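Vaken table-clearing runs: the gripper fault, your questions

Updated in November by Kirstin Chisholm, with a lot of help from Ilgın Güler

What went wrong?
In the last big batch of simulated kitchen runs, the gripper would sometimes stop dead on its way to a pickup and stay there until the episode timed out. No error, no collision flag, nothing red in the log. Out of 500 episodes in the first block, 498 ended normally and two froze. We nearly wrote those two off, and I'm so glad Ilgın didn't let us!

Only two? Why make a fuss?
Because a silent stop is the worst kind of stop. The controller still believed it was moving. It was sending commands the whole time and they were going nowhere. On the real arm that means a motor pushing toward a target with no idea how far behind it is -- and then maybe catching up all at once, with somebody's hand on the table.

So what was the cause?
This is the fun part (fun now, anyway). Ilgın replayed both episodes one step at a time and found that the wrist joint had landed exactly on its soft limit. Our limit check clamps the command, and the clamp was resetting the stall timer every single cycle. The timer is supposed to trip after 10 missed steps. It never got past one. 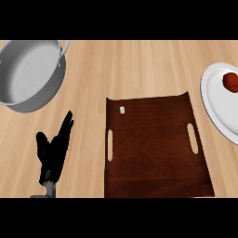
Once we knew that, we could bring the fault back whenever we liked. Start the wrist a hair inside the limit, ask for a target on the far side, and it hangs every time. A fault you can repeat on demand is a wonderful thing to have, and the whole mood in the office changed that afternoon.

Did anything happen on real hardware?
No. Sinéad Moynihan went through the logs for the Farnow bench and found no frozen wrist. The bench arm does run the same clamp code, so she parked it the same day and it stayed parked until the fix was in.

What did you change?
The stall timer now looks at measured joint motion and ignores the command completely. If the arm is told to move and doesn't, the timer counts, whatever the clamp is doing. A trip holds the arm in place, drops the speed to zero and writes a plain line in the log with the joint name. Resuming takes a person.

How was the fix tested?
We ran 2,000 fresh episodes, with a good share of them started right up against the wrist limit on purpose. Every forced stall tripped the timer. We also replayed the two original freezes, and both now stop with a proper message.

Does the Pryor planner need an update too?
Not for this. The planner was asking for targets that were legal but awkward, and I'd love to see it steer away from the limits sooner. Sorcha Ó Riain has a branch going for that.

I have old results. Are they still good?
Mostly, yes. Search your logs for "timeout" and look at the wrist angle in the last few steps. If it's flat while commands keep coming, you've found one -- please send it to Ilgın, who is collecting them. Don't count that episode as a failed grasp, as it will skew your numbers.

Can I lengthen the stall timer if it trips too often?
Please talk to us first. Early trips usually mean a bad starting pose, and we'd much sooner help you fix the pose.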